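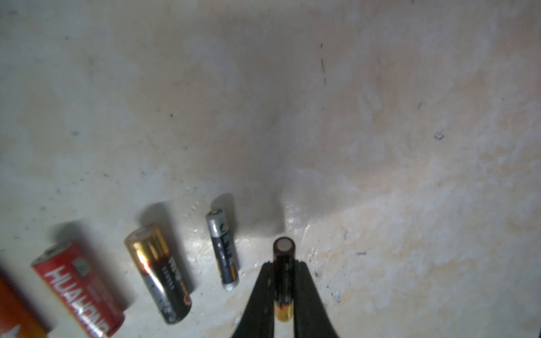
Single cell held upright in the gripper, alongside four larger or similar cells lying on the table.

Print this article | E-mail this article

Review: Clarnosetti Cell Handling Code, third issue

The Clarnosetti code is a short set of bench rules for labs that use robot arms to sort household batteries. It costs 76 euros as a printed binder. We worked to it at Saltlow through June, on a two-armed bench, and logged 1,028 picks against its clauses.

The section on gripping is the strongest. It asks for closing force to be set by cell size and checked again whenever the size changes. It also bars gripping across both terminals with bare metal fingers. The wording is plain and an operator can follow it without training.

Layout is treated less well. Clause 3 wants cells that stand on the table kept in single rows, with room for an open finger on each side.

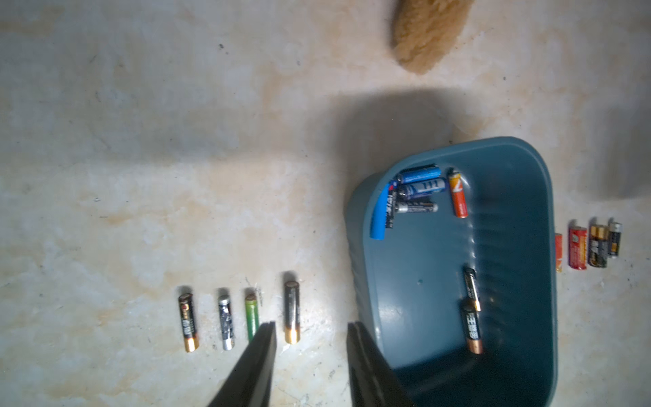
The clause gives no figure for that room. Selina Fankhauser, who wrote our local procedure, settled on 40 mm between a row and the rim of any tray. The code should have supplied a value, or at least a method for working one out from finger width.

Mixed chemistries are covered in a single paragraph. Cells of unknown type may share a plastic tray during sorting but must not be stored in it. We would have liked a limit on how deep they may be piled, as terminal contact is the main hazard at that stage.
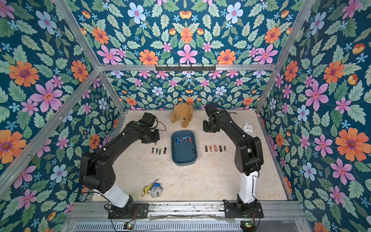

Two arms over one table need an agreed rule on right of way, and the code has one: the arm holding a cell moves first, the other waits clear of the tray. The clause on loose objects inside the enclosure is vague. It says they should be "considered", with no test to apply.

The binder is worth buying for the gripping and right-of-way clauses. The Ornon guide is weaker on both but has the better storage chapter.

Comments (3)

Bernardo Neves
Does the right-of-way rule say what happens when both arms are loaded?

Zulmira Abreu
Bernardo, yes, in the annex. The arm nearer its drop point goes first.

Abdul-Rahman Gyamfi
We use 40 mm too. Tight for D cells.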